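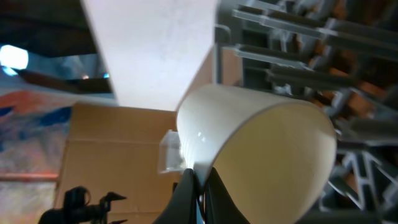 Reading time: 6 minutes

Marier Portable Dance Floor
Wedding and party hire from Boateng

The Marier is the dance floor we send out most often for weddings. It is made of square panels that lock together along their edges, so it can be laid in a marquee, a barn, a village hall or on a level patio, and taken up again the next morning. It comes in plain oak or in black and white, and both finishes can be laid in any size up to the largest we stock.

Hire includes delivery, laying, the edging strips, and collection. You do not need to lay it yourself and we would prefer that you didn't.

Sizes

We stock the floor in three standard sizes. The prices are the same for either finish.

Small: suits up to 60 guests
Medium: suits up to 100 guests
Large: suits up to 134 guests

The guest numbers are for the whole party and assume that well under half of them will be dancing at once. If yours is a family where everybody gets up for everything, take the next size. If you have booked a ceilidh band, take the next size whatever your numbers. A set of four couples needs a good deal more room than the same eight people standing about to a disco, and a long set needs length as well as width.

A floor that is too big is also a nuisance. In a marquee it pushes the tables out to the walls, and a half-empty floor puts people off getting up. If you are between two sizes and having a disco, the smaller one is usually right.

Other shapes can be laid from the same panels. A long rectangle works well in a narrow barn, and we have done an L shape round a tent pole. We do not offer circles.

Finishes

Oak. A mid-brown wood finish with a visible grain. It goes with most things and doesn't show shoe marks much. Most country weddings choose this one.

Black and white. Laid as a chequerboard unless you ask for something else. All black or all white can be done in the small and medium sizes only. All white looks very good for the first dance and less good by ten o'clock, particularly if guests have been walking across grass. We leave a flat mop with every white floor and suggest someone goes over it before the evening guests arrive.

Edging

All four sides are finished with a sloped aluminium edge. The slope is shallow enough for a wheelchair or a pushchair, and long dresses do not generally catch on it. The corners are mitred. Where the floor runs up against a stage or a wall we leave the edging off that side and butt the panels straight up, so please tell us in advance if there will be a stage and which side it will be on.

The edging is silver on the oak floor. On the black and white floor you can have silver or black. 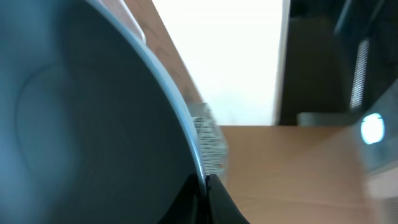
What it can be laid on

Marquee matting or carpet: yes, straight on top, provided the ground below is level.

Hard marquee flooring: yes. This gives the best result of all, with no movement in the panels.

Village hall or hotel carpet: yes. Very thick pile can make the joints flex slightly, and we will put a thin board under it if so. There is no extra charge for the board.

Stone flags or an uneven barn floor: usually, with boards. Send us a photograph of the floor and tell us how bad the worst of the dips is.

Grass: only if it is short, level and dry, and only with our sub-base. The sub-base is charged separately and has to be booked at the same time as the floor, as we have one set. In wet weather we may decide on the day that the grass is not fit. We will always ring you before making that decision and will help you find another spot for it if there is one.

Gravel: no.

Outdoors

The panels will put up with a shower but the surface is slippery when wet, and we do not hire the floor for use in the open overnight. If you want outdoor dancing, plan for a cover. An open-sided marquee or a large stretch tent is enough. Dew is more of a problem than rain at summer weddings and tends to settle from mid-evening onwards, even under the edge of an open-sided tent. Keep a couple of old towels by the DJ.

Access

The panels travel on a wheeled trolley. We need a doorway or gap of ordinary door width and a firm route from the van to the place where the floor will go. Steps are manageable, though they slow things down. If the venue is upstairs, or the van has to park further away than you would want to carry your own shopping, please say so when booking and we will send an extra person.

Please have the area clear when we arrive. Tables that are already dressed are the usual cause of delay, and our crew will not move them once there is glassware on them. It works best if we lay the floor after the marquee is up and before the tables and chairs come in. Where another firm is supplying furniture we are happy to speak to them about timings.

Laying takes one to two hours depending on size. Taking up is quicker.

Putting tables on the floor

You can have your meal on the dance floor and clear it for the evening, and plenty of couples in smaller marquees do just that. Round tables on folding legs are fine. Chairs should have rubber or plastic feet. Please do not put cake tables with castors on it, or very heavy planters, and use a tray under anything with water in it.

Allow the caterers enough time for the turnaround. Half an hour is a reasonable figure for the medium floor if the guests have somewhere else to be, such as a bar or a fire pit.

Care during the evening

Stiletto heels are not a problem unless the rubber tip has come off. Confetti should be paper or dried petals. Fresh petals stain the white panels and are slippery on any of them. Foam, bubbles and low fog all leave a film, and the first two are not allowed. Low fog from a dry ice machine can be used for the first dance as long as the machine stands on the matting and not on the panels.

Sparklers and indoor fountains need to be agreed with us beforehand. Your venue will have its own view on these, and many don't allow them.

Spills should be wiped up as soon as somebody notices. Red wine comes off both finishes with water. Candle wax is best left for us to deal with.

Lighting

The floor has no lights in it. For starlit effects we can supply the Pladirano canopy, which is a net of small warm white lights hung above the dancing area. It runs off one ordinary socket. It is available for the small and medium floors and needs a roof or frame that can take fixings, so ask your marquee company first.

The Atidus uplighters are battery powered and can be placed round the edge of the floor or against the marquee walls. They run for a full evening on a charge and can be set to a single colour – most people choose amber or a soft white.

Delivery and collection

We deliver the day before the wedding where the venue allows it, and otherwise on the morning. Collection is the following morning. Late-night collection can be arranged for venues that must be cleared by midnight, at a charge of £134.

Delivery is free within 17 miles of our yard. Between there and 27 miles a flat charge applies, and beyond that we will quote. Venues reached by ferry or by a long farm track are also quoted separately.

Booking

A deposit holds the date, and the balance is due four weeks before delivery. You can change the size or finish up to that point, subject to what is left in stock. August goes first, and the large oak floor is often taken a year ahead for the bank holiday. After the balance is paid we can still make a floor bigger if we have the panels, but we can't refund the difference on a smaller one.

If you would like to see both finishes before choosing, we keep a few panels of each laid out at the yard, and you are welcome to bring your shoes. Please ring first. Senyo Sowah looks after floor bookings and can also advise on which size will fit a particular marquee if you have the plan to hand.

Related hire items: Pladirano light canopy. Atidus uplighters. Grass sub-base. Low stage sections. Carpet runners for marquee entrances.

Page last updated 26 May 2024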